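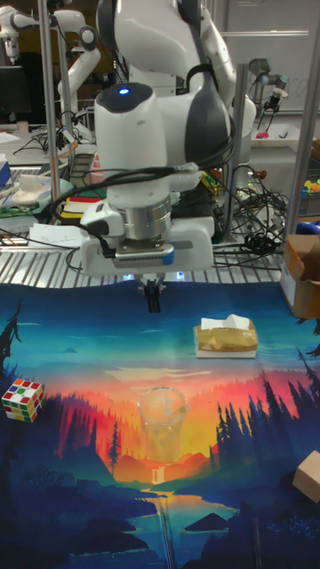

According to Bangera, the arm is the cheap part and the talk should say so in the first minute. I've taken that advice, so the first minute goes on money and the demo questions can wait until the end.

Slide 1. Title and who this is for

Good afternoon. This talk is for people who have to put a number on a form before they know what they're buying. Most of you run small labs or teaching workshops. You've been told there may be funds for a robot arm next year and that the request is due in October.

I won't recommend a make. I'll go through what we left out of our first request, what we put in the second, and how we'd do it now.

Slide 2. What we asked for the first time

Our first request for the Brerkwood room had four lines: arm, gripper, delivery, training. It was approved in full. We then spent the spring asking for more.

Missing from it: cable sets, spare fingertips, a stand, power sockets on the right wall, and anything at all for upkeep. The extras came to 3106 pounds before the arm had done a day's work. (Pause here. People usually want to write that figure down.)

None of those items was a surprise to the supplier. We hadn't asked, and the quote form had no box for them.

Slide 3. Start with the task

Write down the task before you look at a catalogue. Ours was handling light household things on a table: put a straw in a cup, pull out a tissue, pick up a puzzle cube. That list told us more than the brochure did. The loads are tiny, so payload hardly matters. Grip on thin things matters a great deal, and so does reach.
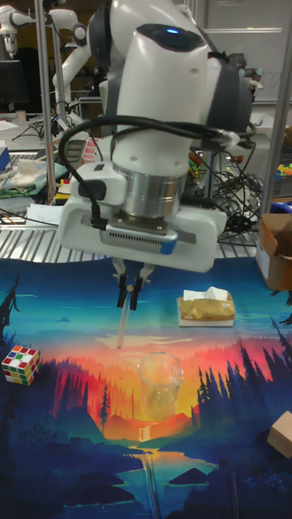 Straw and cup task, clear straw held in the black fingertips.

A straw is a good test piece to bring to a supplier's showroom. It's light, it bends, and a clear one is hard to see. If the gripper only comes with one sort of fingertip, ask the price of the others and how long they take to arrive. Our longest wait was 17 working days.

Slide 4. The small stuff

Give props and consumables their own line. Cups crack, straws get crushed, tissue boxes run out. Each is pennies, but somebody ends up paying out of their own pocket and claiming it back, and finance don't love that.

The same line should cover cable ties, tape and table coverings. We use printed cloths and mats to change what's under the objects. They wear and they need replacing.

Slide 5. Room and power

Measure the room with the arm at full stretch. Then measure again with a person standing next to it and a door open. At Brerkwood we had to move a bench, and moving the bench meant moving a socket.

Cables take more space than you'd think. Ask the supplier for the bend limits and leave slack at the wrist.

Slide 6. Upkeep

We now set aside 11 per cent of the purchase price each year for service and parts. The Trurel site used a lower figure and had to stop work for part of the summer while a joint was away for repair.

Ask three things about any service contract – who comes out, how soon, and whether you get a loan unit. Get the answers in writing. Prellance, our planning sheet, has a tab for this and you're welcome to a copy.

Slide 7. Staff time

This was our worst guess. We allowed five days for setting up and used 20. Some of that was learning, and a second arm went in faster, but put the longer figure in your first request. If you finish early you can give the time back.

Include time for tidying and resetting too. A task that runs for a minute may need a person to put everything back before the next go.

Slide 8. One arm or two

Two arms of the same make can share spares and training. Two different makes give you a wider range of work and two sets of everything else. We'd buy the same again for a first pair. If your funder pays in stages, get the second price fixed in the first quote.

Slide 9. Questions

Leave the Prellance address on screen. If asked about leasing: we got one quote, it didn't include fingertips or call-outs, and we didn't take it further. If asked about second-hand arms, say we have no experience and point them to the Trurel team, who bought one.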